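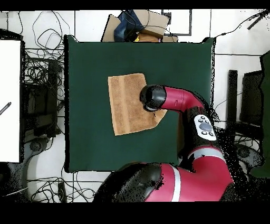
Chapter 7

Folding: what the towel will and will not do

Most household manuals give the folding of a towel four lines and a diagram. Lay it flat, they say, bring the long edges together, halve it, halve it again. The diagram shows a perfect rectangle with sharp corners, and the reader is left to suppose that any difficulty is his or her own fault. We doubt that. The writers of such manuals seem to have folded a great deal of paper and very little terry cloth.

This chapter takes the towel as it comes out of the basket. You will need one, medium-sized and washed many times, and a flat surface larger than the towel when spread. A new towel is a poor choice for the early exercises, as it has not yet pulled out of shape.

7.1 The claim that a towel is a rectangle

A towel is woven as something close to a rectangle. After a year of washing it is often nothing of the kind. The woven band near the end, where there is no pile, may shrink at a different rate from the looped cloth on either side of it, and the edge then draws in at that point. Bring two corners together on such a towel and the sides will not agree. Pulling them until they do only moves the error to the middle.

Fumiko Nagano, who ran the linen room at the Tornport baths, kept a record of this. Of 1394 towels measured after long use, 883 could not be folded edge to edge without leaving a ridge. Her figures come from one laundry with one kind of drier, and we would not build a theory on them. They are still better evidence than the diagram.

7.2 Where to take hold

The usual advice is to grip the corners. It is repeated in the Hedlund handbook and in nearly everything copied from it, and no reason is given in any of them. Corners are easy to find, certainly. They are also thick, because two hems meet there, and a fold led from the corner tends to run off at a slant while the main part of the cloth stays where it was.
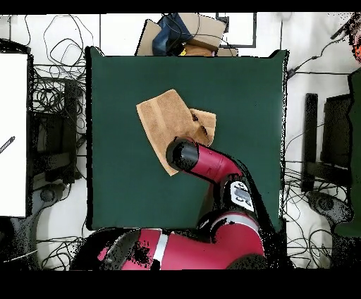 Fig. 7.1 Tan towel on a green surface, partly folded. Note the crease running diagonally across the cloth.

A diagonal crease is often treated as a beginner's mistake. Takumi Sekiguchi argues that it is simply what soft cloth does when it is moved from one place and held back by its own weight everywhere else. We find this more convincing than his remedy, which calls for two people and a ruler.

Try the fold three ways before you accept anybody's word for it, ours included:

From one corner, with one hand.
From both corners of a short edge.
From the middle of a long edge, smoothing outwards afterwards with the flat of the hand.

Write down where the first wrinkle appears each time. Students at Drelcombe generally report that the third way looks worst at the start and needs the least correction later. Sachiko Sakai, who taught there, got the opposite result with bath sheets and said so in print. Size may explain it, though we have not seen this properly tested.

7.3 Does the surface matter?

Terry loops catch on rough cloth and slide on a polished table. Both are called "ideal" in different books. A surface with a little drag holds the lower layer still while the upper one is brought across, but too much drag and the towel cannot be straightened without lifting it. Exercise 7.2 asks you to compare two surfaces of your own choosing. Use the same towel for both, and shake it out fully between attempts.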